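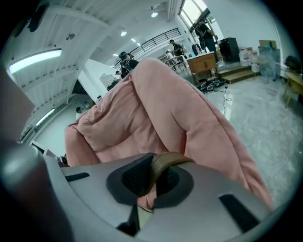 Fevell 旧物整理处 · 二楼写作小组 · 一月习作

一千五百一十九号

那只袋子是下午从 Tellesau 送过来的，和别的袋子一起堆在门里面。司机在单子上签了字，喝了半杯水就走了。我把单子夹在板子上，照着上面的号码往袋子上系标签。系到1,519号的时候，绳子不够长，因为袋口太粗，我换了一根。

袋子里只有一样东西，粉色的，绗了线，一格一格鼓着。我把它往外拽，拽出来一段，又鼓起来一段，袋子瘪下去以后，桌上就堆满了。我用手压了压，手一松它又慢慢起来。

对面桌的同事比我早来三年，她做厨具，我做布的。她抬头看了一眼，说：“棉袄吧。”

我说：“这么大的棉袄？”

她说：“那就是被子。”说完低头接着擦她的锅盖。

我们这里的登记表分得很细。衣物在前，床品在后，中间隔着一整页。衣物要写尺码、有没有扣子、拉链好不好用；床品要写长宽、填充、有没有套子。两边的架子也不在一个地方，衣物放在楼下靠墙，床品要搬到上面去，走楼梯，沿着黑栏杆走到底。写错了页，后面的人就会跑错地方，所以带我的组长一再说，先想好，再下笔。

我想把它摊开来看，可是桌子不够大。我抱着它走到大厅中间，铺了一张干净的塑料布，把它放在上面。

它的一边有袖子。至少像袖子，是一截筒，开口收着，伸手进去能伸到肘弯。另一边没有，另一边是平的，边上有一排拆过线的针眼，很密。领子的位置缝了一条布，已经盖住了，摸上去里面是硬的，也许原来是领子，也许不是。下摆接出来很长，接的那块颜色一样，格子对得也齐，只有线的颜色不同，上面是白线，下面是浅粉的线。

我蹲在那里翻了两遍，翻完还是不知道该写哪一页。

天还亮着，大窗子那边的光照到地上。楼上有人推着车走过去，车轮子有一个是歪的，咯噔咯噔响。我抬头看，看见他的裤腿在栏杆后面一格一格地过去。

“要帮忙吗？”他在上面问。

“你看这是什么？”我拎起一角给他看。

他趴在栏杆上看了一会儿，说：“粉的。”然后推着车走了。

我把它抱回桌上，先去做后面的袋子。后面是两袋窗帘，一袋毛巾，一袋小孩的帽子。窗帘好写，量长宽就行。毛巾要一条一条对着光看，有洞的剪了做抹布。帽子里有一顶里面缝着名字，按规矩要拆掉，我用小剪刀挑了线，把布条放进信封里。做完这些，那团粉的还在桌子那头，占了一半地方，我写字的时候胳膊肘总碰到它。

五点钟，组长从楼上下来收单子。她一张一张翻，翻到最后说：“少一个。”

我说：“1,519 没写。”

“怎么没写？”

我把袖子翻给她看，又把接的那一段翻给她看。她戴上眼镜，捏着接缝看了很久，又把它翻过来看里子。里子是灰白的，洗得很薄。

“有人在改它，”她说，“要么是拿棉袄改被子，要么是拿被子改棉袄。”

“哪个在先？”

“看不出来。”她把眼镜推上去。“袖子这里拆得很仔细，一针都没扯坏。接的这一段手艺也好。可能不是一个人做的。”

“那写哪一页？”

她想了想，说先放着，明天打电话到 Tellesau 去问一问，看送来的人有没有留话。她在单子空白的地方用铅笔画了一个圈，拿走了。

第二天我来得早，灯还没全开，只亮了左边那一长条。那团东西在桌上，比昨天又高了一点。我把暖壶放下，手先伸过去按了按。

电话是我打的。Tellesau 那边接电话的是个年纪很轻的男人，他说他只管收，不管问，不过他可以去查本子。我听见他放下听筒，走远，翻东西，又走回来。

他说：“是从 Esteban 那条街上收来的。一户人家搬走了，房东清出来的。十九样东西，都分给你们和另一家了。”

“有没有说这个粉的是什么？”

“本子上写的是‘粉色，厚’。”

“没有别的了？”

“还有一台缝纫机，没有送给你们，送到 Pillen 去了。”

我谢了他，把“Esteban”写在纸条上，别在标签旁边。写完觉得没有什么用，但也没有取下来。

对面的同事听见了，问我：“缝纫机在 Pillen？”

“嗯。”

“那线呢？一般机器旁边都有个线盒。”

我又打了一个电话。Pillen 是修机器的铺子，离我们坐车十八分钟，平时我们这里收到的电器也往那里送。接电话的老人耳朵不好，我说了三遍他才听懂。他说机器收到了，旧的，皮带断了，已经换上了。线盒也有，饼干盒子装的，他还没有来得及问是给谁的。

我问他里面有没有浅粉的线。

他去看了，说有一轴，还剩半轴多，针还别在上面。

“白的呢？”

“白的只剩个轴了，空的。”

我把这些告诉组长。她正在楼梯上往下搬一箱枕套，停下来听我说完，把箱子搁在膝盖上。

“白的用完了，换的粉的，”她说，“那就是上面先缝，下面后缝。”

“可是上面是袖子那一头。”

“那就是原来是棉袄，往下接长的。”

“那为什么只有一只袖子？”

她没有回答，把箱子又抱起来，让我跟她一起上去，说上面光好。我就抱着那团粉的跟在她后面。它太大，挡着脚，我上楼梯只能侧着身子，用脚去找台阶。走到一半，有一截从我胳膊底下滑出去，搭在栏杆上，我又把它捞回来。

上面有一张长台子，是叠被子用的。我们把它铺平，两个人一人站一头，拉住角。这样看就清楚一点了。一头窄，一头宽，宽的那头没有收边，毛着，用大针脚粗粗地绷了一道。窄的那头就是有袖子的那头。绗线一道一道横着过去，到接缝那里也没有错开。

组长顺着边摸过去，摸到平的那一边，在针眼那里停下来。她说：“另外一只袖子拆下来以后，这个口子是补上的。补的布从哪里来的？”

我们一起看补的那块。补得很平，要不是有针眼，看不出来是补的。用的是同一种料子。

“就是那只袖子，”她说，“把袖子剪开，摊平，补在这儿了。”

我说：“那另外这只也快要拆了。”

“应该是。”

“没有拆完就搬走了。”

“也可能就想留一只。”她说，“我母亲晚上看书，总嫌露在外面的那只胳膊冷。”

她说完把眼镜摘下来擦了擦，又戴上，从口袋里掏出卷尺，叫我拉住那一头。我们量了长，量了宽，宽的地方量了两次，一次在上面，一次在下面。她念，我写。写到“填充”那一栏，她用手捻了捻，说写“厚”。我就写了“厚”。

然后她翻到床品那一页，又翻回衣物那一页，来回翻了几下。最后她在床品那一页上写了号码，在备注里写：有袖，一只，勿拆。

我问她这样能不能行，电脑里备注只能打十个字。

她数了数，说够的。

叠它费了些工夫。照叠被子的办法，袖子总要支出来；照叠衣服的办法，又太厚，叠不到第三折。后来我们把袖子先塞进里面，再从宽的那头往上卷，卷一段，跪上去压一段，把气压出来。卷好了用布带捆了两道。组长捆得紧，打的是活结。架子上原来给它留的那一格放不下，我把旁边一格的两条薄毯子挪到下面去，才塞进去。塞进去以后它在里面又松开一点，把格子撑满了，前面鼓出来一块。

中午吃饭的时候，对面的同事问我写在哪一页了。我说床品。

“我说是被子吧。”她说。

“你先说的是棉袄。”

“我后来改了。”

下午 Pillen 的老人打电话来，问那个线盒怎么办，要不要随机器一起走。我说我去问问。组长在楼上，我站在楼下喊她，她从栏杆那里探出头来，说线盒让他送过来，机器等修好了再说。我问机器不是已经修好了吗，她说皮带换了，还要上油，还要试，老头做事慢。

我照着跟他说了。他说好，又说盒盖有点瘪，他敲平了一些，没有全敲平。

线盒是过了几天来的，和两只电水壶装在一个纸箱里。盒子是圆的，盖子要用指甲抠才能开。里面有那半轴浅粉的线，针还别在上面，针鼻里留着一小截线头；有一个白线的空轴，一把小剪刀，一块用短了的划粉，几颗扣子。扣子是粉色的，用一根线串着，我对着光看了看，每颗背面都还带着一点线。

我拿着盒子上楼，走到床品架那里。那一卷东西还在格子里，前面鼓着。我本来想把扣子拿出来，按规矩扣子归杂项，要装进小袋子另外编号。我在架子前面站了一会儿，把盒盖盖上了，把盒子推进格子里，推到它和隔板中间的那条缝里去。缝很窄，推到一半卡住了，我用手把那一卷往旁边压了压，盒子就进去了。

然后我下楼，在单子的1,519号后面加了几个字：附线盒一只。

加完发现备注写不下了，最后一个字写到了格子外面。组长收单子的时候看了一眼，没有叫我重写。

那个月底有一个女人来挑东西，要一条厚的被子。我领她上去，她沿着架子走，先看了一条蓝的，又看了一条有花的，都用手背试了试。走到那一格的时候她停下来，问粉的这个是什么。

我把它抽出来，解开带子，它就在台子上一点一点地摊开了。我把袖子从里面掏出来，放平。

她看了看袖子，把左手伸了进去，一直伸到头，手指从那边露出来。她动了动手指。

“另一只呢？”她问。

我指给她看补的地方。她弯下腰去找，找了一会儿才找到。

“毛边还没有收。”我说，“线也有，在盒子里，颜色是一样的。”

她没有把手拿出来，用另一只手翻到下面去看那道粗针脚。看完问我，要是拿走，在哪里签字。

我说在楼下，就去给她拿笔。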